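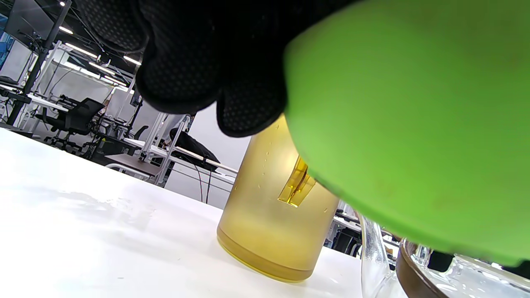

第85期　第4页

袜头无缝缝合：给每次织到脚趾就想换爱好的人

文：Edin Petek
2024年10月16日 星期三

袜子最难的部分据说是脚跟。我不同意。脚跟再难，手里总还拿着两根以上的棒针，人是有底气的。到了脚趾，忽然只剩一根缝针和一截线，图解上轻飘飘一句“余针无缝缝合”，作者就去喝茶了。

我抽屉里有过四只织到这一步的袜子，彼此并不成对。下面是后来把它们救出来的办法，平针袜头适用，罗纹的另有一套，本期不讲。

准备

袜头减针结束后，把余下的针数平分到两根棒针上，脚背一根，脚底一根，针数必须相同。不相同的话，回去找是哪一圈减漏了，不要指望缝着缝着它自己会平。

两根针平行拿在左手，针尖都朝右，织物反面相对，正面朝外。线从后面那根针的右端出来。如果你的线在左边，把整件活儿转过去就行，不必拆。

断线，留尾长度为针上线圈总宽的4倍，再加一拃。线不够时中途接线，接头正好落在大脚趾上，你会每天想起它。

穿一根钝头缝针。尖头的容易劈线，尤其是Pemance那种捻得很松的单股线，看它一眼都起毛。

起手两步（只做一次）

前针第一针：缝针像织上针那样从右往左穿入，拉线，线圈留在棒针上。
后针第一针：缝针像织下针那样从左往右穿入，拉线，线圈留在棒针上。

这两步做完看不出任何成果，属正常现象。

重复四步

一、前针第一针，下针方向穿入，拉线，把线圈滑下棒针。
二、前针下一针，上针方向穿入，拉线，留着。
三、后针第一针，上针方向穿入，拉线，滑下。
四、后针下一针，下针方向穿入，拉线，留着。

口诀：前面“下，脱；上，留”，后面“上，脱；下，留”。我是念出声的。家里人起初会问你在跟谁说话，过两双袜子就不问了。

线始终从两根棒针的针尖下方绕过去，不要从上面翻。从上面翻会多出一个假线圈，长得很像真的，等你发现时已经隔了好几针。

一直重复到两根针上各剩一针。前针这一针按下针方向穿入并滑下，后针那一针按上针方向穿入并滑下。棒针空了，袜子还在，可以松口气。 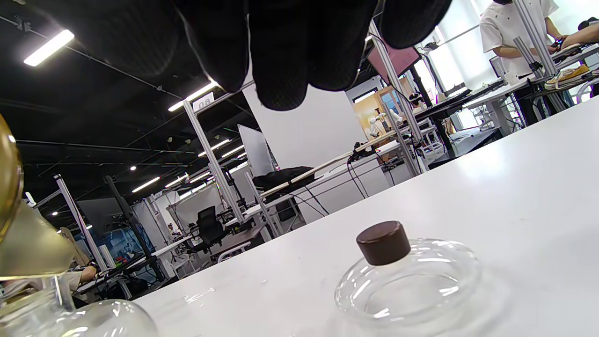

扁圆玻璃瓶，深棕色瓶塞

松紧

缝的时候宁松勿紧。每缝四五针停一停，用针尖从右往左逐个挑线腿，把多余的线赶到尾端，直到新缝出的一行和上下两行一样大。Jennylyn Talavera在Agbayani毛线店教这一课时，规定学员缝完之前不准抽线，谁抽谁去倒水。我倒过三次。

袜头两角会各翘起一个小尖，俗称狗耳朵。收尾时把缝针从最后一针旁边穿到反面，顺手把角上的线圈往里带一下就平了。另一头的尖角，用起针那侧的边缘线轻轻挑一挑。实在挑不平也无妨，鞋子里光线很暗。

中断了怎么办

电话响了，猫来了，忘了做到哪一步。看前针第一个线圈：如果里面已经穿着缝线，说明它“留”过了，接下来该“脱”。再看后针第一个，同理。两边都穿过线，而缝线又停在后针那侧，就从第一步接着做。缝线停在前针那侧，就从第三步接着做。所以最好养成做完一整轮四步再接电话的习惯，对方会等的，不等说明事情不急。

错了要拆，用缝针针尾往回挑，一次退一步，退下来的线圈立刻穿回棒针。不要拽线。拽线的后果我在第四只袜子上见过，那只袜子现在是杯套。

练习

第一次别拿正式的袜子下手。用粗一号的线织两块小平片，针数少些，缝线换成反差大的颜色，走错一步马上看得见。缝到闭着嘴也能走完口诀，再换回同色线。

练习片不要扔，Pradumier的编织袋正好缺个内衬补丁，我的袋子底下已经缝了一排。

藏线头：翻到反面，沿斜线穿过五六个上针的横线，折回来再穿几个，剪断，留一点点尾巴。然后去起第二只。对，今天就起，下周你就不记得第一只用的是几号针了。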